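# Brown paper on a white work table: which weight, and do you fix it down?

**Forum:** Justesia Craft Board > Work space and storage

---

**slowglue** wrote:

Good evening to all. I have a question which is maybe too simple for this board, but I searched and found only threads about wrapping parcels.

I work on a white table. I assemble small things: curtain rings, buckles, parts for bag handles, sometimes parts of old lamps. Many of these parts are white or clear. When I put them down on the white surface I lose them with my eyes, even when they are directly in front of me. In February the light is also poor by four in the afternoon and it becomes worse.

My idea is to cover the table with brown paper from a roll. I would like to ask:

1. What weight of paper do you use? The store sells a thin one and a thick one, and the thick one costs almost double.
2. Do you tape it at the edges, or does it lie well by itself?
3. Is it foolish, and should I simply buy a cutting mat?

Thank you in advance, and please excuse my English. I always check it twice but something escapes.

---

**parkade_pete** wrote:

Your English is fine, better than mine after supper.

Get the cutting mat. I did the paper thing for a year and I was always replacing it. Glue drips, it wrinkles, you peel it up, you put down another one. A big mat is expensive once and then you stop thinking about it.

---

**tuqueandthimble** wrote:

I disagree with Pete, and not for the first time. A mat that covers a whole table is a lot of money, and they are nearly all dark green with a white grid on it. Try to find a white snap on top of a white grid. I have done it and I would like those minutes back.

Brown paper is a very good colour for this. White shows on it, black shows on it, and it is not shiny so the lamp does not bounce in your eyes. The only things I lose are brown buttons and wooden beads, and for those I turn over a piece of white card.

I use the thick one. The thin one curls.

---

**parkade_pete** wrote:

You can get mats in grey. You can get them in pink, for that matter.

---

**tuqueandthimble** wrote:

In the size of a table? Show me.

---

**parkade_pete** wrote:

Two side by side. Mine are from Zervas and the join is hardly visible.

---

**oxbow_mender** wrote:

The join is exactly where the small screw goes, Pete.

To the first poster: I repair toys for a second-hand shop in Brikham and my bench has been under brown paper as long as I have had it. Some practical points.

- Cut the sheet a little smaller than the table top. If it hangs over, your sleeve or your belly will catch it and everything slides. I leave a strip of table showing on all the sides.
- Roll it backwards overnight before you lay it. Put an elastic on it, not too tight. In the morning it will be much flatter.
- Put the outside of the roll down. Then the curl goes into the table and the corners do not lift.
- I write on it. Measurements, which screw came from which hole, the phone number of a customer. When the sheet is full I cut out the part with the notes and keep it in the box with the job.

The last one is the real reason I would not go to a mat.

---

**slowglue** wrote:

Thank you, this is much more than I hoped for. The writing on the paper did not occur to me at all. At present I write on the backs of envelopes and then I lose the envelopes also.

May I ask oxbow_mender whether you tape it? You did not say.

---

**oxbow_mender** wrote:

Two pieces of painter's tape on the far edge, nothing on the near one. If I tape all four sides it buckles in the middle when the weather changes. Our shop is damp.

---

**ironwillow** wrote:

I must be the only one here who does not tape at all. Heavy paper stays where it is if you cut it generously. I lay something on each corner for the first hour, normally a full jar, and after this it has relaxed.

I would avoid masking tape on a white laminate top in any case. Mine left a yellow line that I could not remove with anything that I had in the house.

Regarding the roll, I bought the Grelulley brown, the heavy one. I paid 40 dollars and I am still on the same roll. It is stiff enough that you can brush crumbs and thread ends to the side with your hand and the paper does not come along. The thin paper moves with your hand and then you have thread ends and a torn sheet.

---

**parkade_pete** wrote:

40 dollars for brown paper. And I am the extravagant one.

---

**ironwillow** wrote:

What did the two mats cost?

---

**parkade_pete** wrote:

That is between me and Zervas.

---

**tuqueandthimble** wrote:

Ha!

---

**quietbobbin** wrote:

I will take Pete's side a little. If you cut with a knife at the same table, paper is no protection. I went through mine and into the table, a nice straight line, and I see it every day. Now I keep a small mat beside me and only cut there, and the paper is under everything else. It does not need to be one or the other.

About the size of the sheet, I think oxbow is correct and ironwillow is correct for a different table. Mine has rounded corners and a sheet that is cut to the full size looks untidy and catches on my cardigan. If your table is pushed to the wall, you can let it go right to the back.

---

**slowglue** wrote:

I have now bought the thick Grelulley. I followed the advice to roll it backwards overnight, with a hair elastic. I will report.

One more question while it is rolling. Does anybody find the brown too dark in the evening? I have a lamp but only one, and I worry that I will exchange one problem for another.

---

**oxbow_mender** wrote:

The wall matters more than the paper. If the wall behind is pale it gives you back a good deal of light. My previous bench faced dark panelling and I was working with my nose on the parts.

---

**tuqueandthimble** wrote:

Put the lamp low and to one side. Then each small part has a shadow and your eye goes to it. With the lamp straight above you, there is no shadow and a flat thing can hide very well, even on a good colour.

---

**slowglue** wrote:

As I promised, the report.
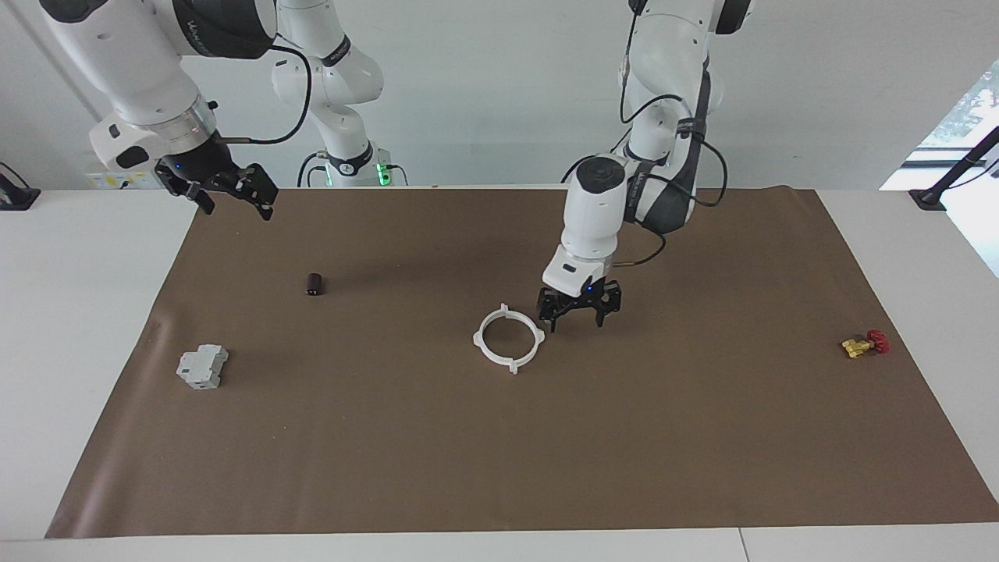

I will stay with the paper, and I will stay with the heavy weight. The first evening I dropped three small parts and found all of them before I finished being annoyed. I did not go to the very edges with the sheet, but it covers most of the table and this is sufficient for me. The difference in colour is what I wanted: a white plastic ring near the middle of the brown is the first thing I look at, and on the bare white top I would have searched for it with my fingers. The plain light grey wall behind also seems to be in agreement with oxbow_mender's theory, although I cannot claim that I planned it.

I have two small complaints. A pencil with a hard lead makes a hole if I press too much, so I have changed to a soft one. And the paper makes a noise when I lean on it, which disturbs the radio.

---

**ironwillow** wrote:

I am pleased that the heavy one was the right choice for you. The noise becomes less after a week or two.

For rings especially, I would suggest a tip. Draw around the ring with the soft pencil, and write the inside measurement in the circle. The next time someone gives you a bag of mixed rings you only place each one on a circle until it fits. I have a row of them at the back of my sheet, and when I change the sheet I cut out the row and tape it onto the new one.

---

**slowglue** wrote:

This is clever and I will do it tonight. I have a tin with rings in it that are nearly the same size and I have measured some of them so many times that I am ashamed.

---

**parkade_pete** wrote:

A mat has the measurements printed on already. I only mention it.

---

**quietbobbin** wrote:

In inches on one side and centimetres on the other, and I have always the wrong side up.

---

**parkade_pete** wrote:

Fine. Fair.

For the record I tried a piece of brown on top of the grey mats this afternoon, to be able to say that I hated it. White snaps are easier to see. I still hate the noise.

---

**tuqueandthimble** wrote:

I am going to print this and put it on my wall.

---

**marrowfat** wrote:

May I enter with a question, as I read the whole thread and it is near to my problem. I sort beads, and they roll. On my table they roll, on paper I suppose they also roll. Has anybody put felt under the paper, or is it then too soft to write on?

---

**oxbow_mender** wrote:

Too soft to write on, yes, the pencil goes through. Felt on a tray is better for beads, with the tray standing on the paper. A shallow tray with a lip. I use a brown one for white beads and a cream one for the dark ones.

---

**ironwillow** wrote:

Or fold up the front edge of the paper, two fingers high, and crease it well. It makes a small wall toward you and the beads stop there and do not go in your lap. It works only with the heavy weight, the thin one falls flat again. You must iron the crease with the back of a spoon.

---

**marrowfat** wrote:

I have thin paper only, from a parcel. I will try with the fold doubled and if it fails I will buy the tray. Thank you both.

---

**slowglue** wrote:

The circles are drawn. I have nine sizes, where I believed that I had five. Two of them differ so little that I wrote "check again" beside both. If marrowfat tries the doubled fold, please write how it went, I would like to know it for the lamp parts.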